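Olaia Cifuentes
Thread: how I look after the two-arm robot in the apartment at Villanueva. Several persons asked me for the routine after my short post in May, so I write it down in pieces, in the order that I do it. It is one machine in one room. Yours will need other numbers.

The task is simple to explain. Small things are left on a low table in a living room, the robot picks them one by one and drops them in the waste bin or puts them back in their place. The software is from our own group and we call it Plindex. I am responsible for the hardware, so I will speak mostly about the grippers and the wrist cameras.

First thing of the morning: I do not switch on the motors. I move each arm by hand through its comfortable range and I listen. A dry cable sleeve makes a small scratching sound at the elbow, and you will not hear it anymore when the fans are running.

Then I look at the cables where they pass near the wrist. I bend the wrist to both ends and check that nothing is pulled tight. On the right side we once had a tie fixed too close to the joint. The arm worked well for weeks and then the wrist camera began to lose its signal, only when the hand was turned to the outside. I needed two days to find a plastic tie.

After this, power on, arms to the ready position, one hand at each front corner of the table, fingers slightly open. I always start from the same position, also when I am in a hurry.
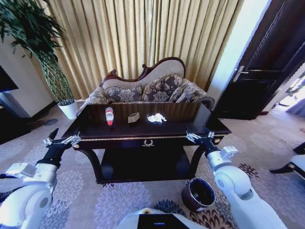 The position of the base matters more than I thought at the beginning. If the robot stands a little too close to the table, the elbows must fold a lot to reach the near edge, and the planner chooses ugly solutions. If it stands too far, the back row of objects is at the limit. We tried many distances and kept one.

I cannot put tape on the carpet (the owner was very clear!). So I made a wooden stick of the correct length, with felt on both ends. One end touches the table, the other end touches the body of the robot. I do this on the left and on the right. If both sides fit, the robot is also straight. It costs nothing and it has never lost its calibration.

Carpet is softer than a laboratory floor, of course. The base sinks a little when it has been standing for some time. I let it stand 38 minutes before I measure any height. Aurelio Bravo laughed about this number, but I have the curve in my notebook and after that point it is flat.

Now the table height. I bring one closed gripper down slowly over the tabletop, with a sheet of ordinary paper under the fingertips. When the paper starts to resist, I stop and write down the value. Then the same with the other hand. Both values go into the configuration file. Please do not copy yesterday's values. I did it once and we made a scratch, small, but in a lacquered table every scratch is visible.

About force. For this room I limit the grip to low values, up to 300 in the units of our controller, and I leave that limit there for all objects. A plastic bottle does not need more. A cardboard box with an open top will fold if you press on the walls, so we grip it low, close to the table.

Crumpled paper is the opposite case. The camera sees a big object and the fingers close on almost nothing. Do not judge by the gripper width if it has taken the paper or not. We check again with the wrist camera after the lift. It is slower and it saved us many false successes.

Next, the fingers. Each one moves with a linkage of metal bars, and a linkage has screws at its joints. This is the part of the routine that I never skip.

I put a line of paint marker over each screw head and the bar next to it. When the line is broken, the screw has turned. You need only one second to see it, with good light. I use white paint on dark screws. Yellow was also fine but it did not dry well.

To feel the play I hold the tip of the finger between two of mine and move it softly to the sides. There is always a little movement. What I look for is a difference between left and right. If one finger moves more than its partner, the object will rotate when it is gripped, and then everybody starts to blame the vision.

If a screw is loose I take it out completely, clean the thread, put one small drop of medium threadlocker and tighten with the torque driver. Then I leave that hand to rest for 24 hours. Tightening it again "just a bit" with a normal key is the best way to damage the socket. I say this as the person who has damaged the socket.

Wrist cameras. I clean the lens with a dry microfiber cloth and then I check that I have the same view as in my reference picture, with the gripper body low in the center and the finger parts on both sides. When the body has moved to one side in the image, the bracket has moved, and you must do the hand-eye calibration again before anything else.

A glossy table is a difficult friend for this camera. The curtain is reflected in it, the sofa is reflected in it, and also the fingers. Our first detector was very interested in the reflected fingers. Now we mask the gripper and a zone in front of it, and we compare with the head camera before we accept that something is an object.
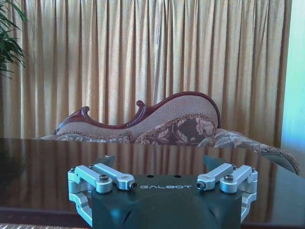 Tainá Damasceno asks if a polarizing filter in front of the lens would not be easier than all this masking. She had good results with one on a steel bench at Cutlow.

We tried it, Tainá, thank you for the question. It helped when the hand looked at the table from one angle. But the wrist turns all the time, so the filter turns with it, and the reflection comes and goes in the middle of a movement. For a camera in a fixed place I would use it. On the wrist I prefer a reflection that is always there, the mask can live with that.

It also takes light, and in this room the daylight changes enough already. I fix the exposure by hand in the morning and correct it once after lunch. Automatic exposure gave us dark images each time that something white came close to the lens.

The counter. Every open-and-close of each gripper is written in the log. The last time I changed the finger pads, the right hand was at 1,328 since the previous change and the left hand was far behind. The right one does more work because the bin stands on that side. I thought to move the bin, but then the test would not be the same test, so I only change the pads at different times.

I change both pads of a hand together, never one alone. A new pad is thicker than a used one and the center of the grip goes away from the middle. After the change I repeat the paper check for the table height, for the same reason.

At the end of the day: arms to the rest position with the hands supported, motors off, and only then the main switch. I wipe the tabletop with a soft cloth and put the cover on the head camera. Carpet fiber goes everywhere, so once a week I open the ventilation grille of the base and use the vacuum cleaner with a brush.

My list for the morning fits on one card: arms by hand, cables, power, stick, paper, paint lines, lens, exposure, log. Araceli Lozano has the second copy for the days when I am not there, and she has added "coffee AWAY from the table" in red pen.

Tomorrow I will try to post the drawing of the stick with the felt ends. Two persons have asked for it already, and I must first find where I saved the file.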